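To: Somergate Residents and Tenants list
From: Calum Forsyth, Building Services
Date: Jun 26, 2024
Subject: Re: Cleaning of the ground floor hall

Dear members,

I refer to the message below, which was sent to this list by the Jalach Dance Society, and I reply on behalf of Building Services.

> Our members have noticed grit on the hall floor at the start of the evening session.
> Could you confirm how often the floor is vacuumed, and whether
> hirers may use the house vacuum cleaner themselves?

The hall floor is vacuumed 4 times a week, before the first booking of the day. It is mopped separately, under our agreement with Trilex, and that arrangement remains in force until September.

Hirers may use the house vacuum cleaner, which is kept in the cupboard beside the Yagi Room. The key is held at reception and must be signed for. We ask that the following points be observed.

The two parts of the metal wand should be pushed firmly together before the machine is switched on. The hose should be laid out behind the person cleaning and kept clear of doorways. Only the soft brush head is to be used on the hall floor — the other head is intended for the carpeted stairs and may leave marks.

When the work is finished, please take the wand off the hose and hang both on the hooks provided. The bag should be left in place, as our staff change it themselves.

Any fault should be reported to reception on the same day and noted in the hire book. 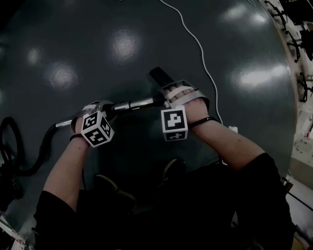 Requests for additional cleaning after large events should be sent to this office in writing, with the booking reference, and will be charged at the usual hourly rate.

Yours faithfully,
Calum Forsyth
Building Services, Somergate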